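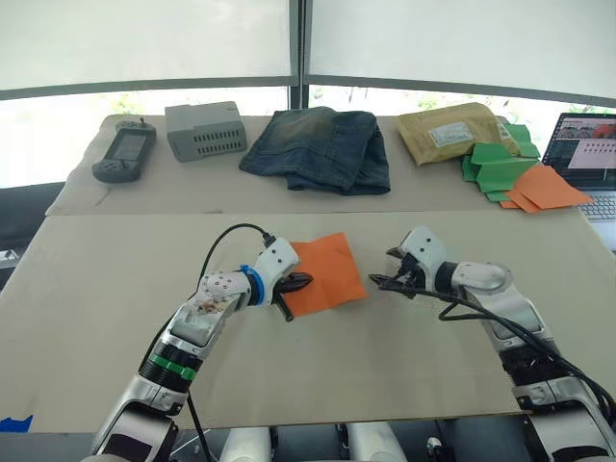 Komska two-arm folding kit for school clubs

Teaches both arms to share one job. Students guide the arms through a fold, save the run and play it back. Suits paper squares and small pieces of orange practice material, with an arm on either side of the work.

Built with the Trurnudia robotics club, coached by Brândușa Nedelcu, for the Ledesma folding challenge in December.
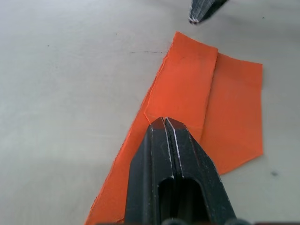 Start with a single crease – most teams want to jump ahead to the second fold too early. Press at the fold line, then let go and move the arm clear.

In the box: 2 practice boards, 200 paper squares, student workbook. Arms sold separately.

Price: $400 per club
Order code: Triltach 2,892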